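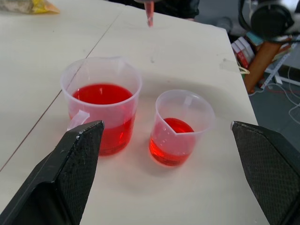
Issue 9, page 14

The Color Comes First
A conversation with natural dyer Bohdana Lytvynenko

By Onni Koskela

When I arrive at the studio in Girkari, Bohdana Lytvynenko is rinsing wool and cannot shake my hand. She shows me her fingers, which are blue up to the second joint, and tells me to sit where I want except on the green chair. The green chair is for drying.

She has worked with plant and insect dyes for most of her adult life. Before that she was an accountant in Prerberg, in a company that sold floor tiles. She does not speak badly about those years. "I liked the numbers," she says. "I still like them. A dyer who does not write down the weights is only cooking soup."

The notebooks stand on a shelf above the sink, and they are swollen from the steam. Each recipe has a number, and a small piece of yarn is tied through a hole in the page. The latest one, on the day of my visit, is recipe 2762. I ask if all of them are good. She laughs for a long time.

"Maybe a tenth part is good. The rest is brown. You have no idea how many browns I own."

We talk first about red, because it is the color for which customers know her. Her reds come mainly from madder root, which she buys dried and grinds herself in an old coffee mill. Madder is a slow plant. The roots should stay in the ground for three years before digging, and she says that many growers lose their patience after two. The younger roots give a weaker color, more like salmon.

"Heat is the big danger," she explains. "People think that if warm is good, then hot is better. With madder you go too hot and the brown comes out of the root, and then you cannot send it back. I keep the pot so that I can almost hold my hand in it. Almost."

I ask about the water. This is a question that I prepared at home and I was a little proud of it, but she has clearly answered it many times. The water in Girkari is hard, full of chalk, and madder likes this. When she gave a workshop by the sea, where the water was soft, her red came out as a tired orange and she had to add chalk to the pot in front of the students. She still thinks about that afternoon.

The larger part of her income now comes from one order. Four years ago Angelica Tan, who runs the weaving house Junbridge, wrote to her and asked for yarn for a series of blankets. The series is called Hayat, and each blanket has three colors: a red, a gray and a yellow from weld. Bohdana said no at first. She was afraid that the customer would want every red to be the same.

"I wrote her a very stiff letter. I said, my red in March is not my red in autumn, the roots are different, I am different. She answered with one line. She wrote, 'Then we will put the month on the label.' So of course I said yes."

The labels do have the month on them. I saw a pile of them by the door, held with a rubber band.

I spoke on the phone with Angelica Tan later, and she remembers the letter well. "It was two pages and there was no greeting," she told me. "But the yarn sample inside was the best red I had ever had in my hands. I kept it. I did not give it to the weavers." Junbridge has sold 701 of the blankets until now, and there is a waiting list for the next ones.

Does she earn well? Bohdana thinks about this question while she hangs the wool on a rack – it takes some minutes, and I have learned not to fill the silence. Last year she dyed around 4000 skeins, she says, with help from her apprentice Liam Scanlon, who is there four mornings a week. After the wool, the roots and the gas were paid, there was enough for both of them and for a new roof over the back room. She would like to have a second stove. She would not like to have a second studio.

"Some people came to me with a plan. A nice plan, printed in color. They wanted to make it big, with a shop. I asked them who will stand at the pot, and they looked in the plan and it was not there."

Liam comes in at this moment with a bucket and corrects her. It was in the plan, he says, it was on page six. The answer was him.

He came to her after art school, where he studied printmaking, and he admits that the first winter was hard. For weeks he only washed wool. Washing sounds simple, but the grease must leave the fiber completely or the dye will sit on it in spots. Then came alum, which holds the dye to the wool, and then more washing. He was allowed to choose a color himself after seven months. He chose a purple with cochineal and iron. Recipe number and yarn are in the notebook, and under it she has written one word in Ukrainian that he asked me not to translate.

Toward the end I want to know what she still cannot do. She answers faster than to any other question.

"Green. A real green, a leaf. There are so many green things outside and not one of them gives it to you. You have to dye yellow and then blue on top, and you must guess right two times. Princess Maglaya does it better than me, she has the eye for it. I have asked her how and she told me everything, she hid nothing. I did exactly the same at home."

And?

"Brown," she says, and goes to turn the wool on the green chair.

Yarn from the studio can be ordered by letter or collected in Girkari in the mornings. The next beginners' course is in March and has places for six people. Bring an apron and old shoes.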